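Packaging and Storage, unit 4: cartons kept on the floor

Bring the unit 3 sheet as well. We use its load table again.

A carton stored on concrete takes up moisture through its base, even indoors. The bottom panel softens first and the side walls follow. In the Winska storeroom exercise, cartons left directly on the slab from March onward lost stiffness well before those on slats. Check the base before you check the contents.

Position matters too. A box pushed up to a wall gets little air on that side, and the label may end up facing the wrong way. Leave a hand's width where you can. Bright cartons are easy to find on a pale floor, but strong color tells you nothing about board grade. Look for the maker's mark. 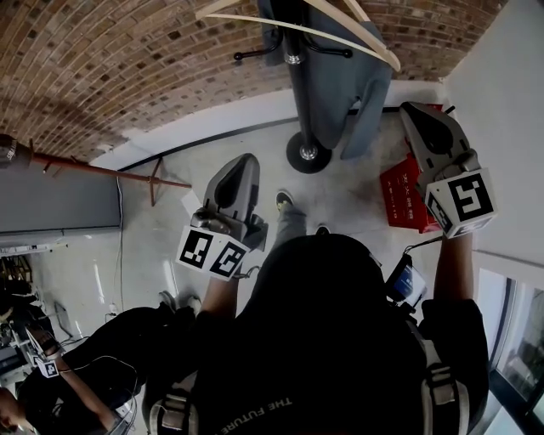 One reader of last year's handout objected that a hand's width is wasted space in a small room, and that turning the boxes once a week does the same job. Turning helps with the label problem. It does little for the base, so the slats stay in.

**Lifting**

- Test the weight with one corner before you commit.
- Keep feet apart, one slightly forward.
- Anything over 23 kg goes on the cart.

**For next time**

Read the Lullow notes, pages 13 to 19. Compare their advice on wall gaps with the Ketilsson sheet and write one paragraph on which you would follow in a room with a concrete floor.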